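Dolitz Books & Cafe
Floor and reading corner walkthrough, July
Do before opening, initial each line. Comments go under the line, not on a sticky note pls.

ENTRANCE AND TILL
Door closer catches, no slam. OK
Entry mat flat, corners down. FAIL
Comment: back left corner curling again. Taped for now. Needs a new mat, the Perkia one we had before was heavier and stayed put.
Exit sign lit. OK
Extinguisher by till, gauge in green, tag current. OK
Comment: delivery boxes stacked in front of it at 8 am. Moved them. Keep 50 inches clear, its on the floor tape.

COFFEE COUNTER
Steam wand wiped and purged. OK
Hot water tap guard on. OK
Fridge log filled in. FAIL
Comment: two mornings blank. Reads 38 now so fine, but write it down.
Drip trays emptied. OK
Outlet strip behind Tomar grinder, no water, no crumbs. OK after cleaning
Cord on grinder. WATCH
Comment: no bare wire, jacket getting stiff near the plug. Recheck next round. Swap if it cracks.

BOOKSHELVES
Anchored to wall, hand test at shoulder height. OK
Comment: one bracket screw on the Rila unit was backing out. Tightened. Still want a longer screw in there.
Heavy books low, paperbacks up top. FAIL
Comment: atlases back on the top shelf. Moved down. Who keeps doing this.
Nothing sticking out past shelf edge. OK
Step stool folded and put away. OK

READING CORNER, ROUND TABLE
Rock test, push down on rim both sides. OK
Comment: slight wobble last month, new felt pad fixed it.
Top wiped, no sticky spots, no splinters on edge. OK
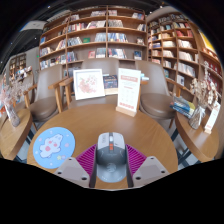
Chairs, lean on back and arms, check joints. OK
Comment: upholstery fine, no tears. Run a hand under the seats for gum and loose staples, people skip this one.
Tabletop display stable, nothing that tips if the table gets bumped. WATCH
Comment: anything in a frame sits back from the rim. Sign too. Little kids grab at the edge.
Walkway between chairs and shelves open. OK
Comment: push chairs in at close, stroller got stuck last week.

RESTROOM AND BACK HALL
Floor dry, wet sign handy. OK
Hot tap not scalding. OK
Back door opens from inside without key. OK
Hall light. FAIL
Comment: flickers. Tube ordered.

TO DO
Entry mat
Hall tube
Longer bracket screw
Fridge log, everyday
Grinder cord, look agian at next walkthrough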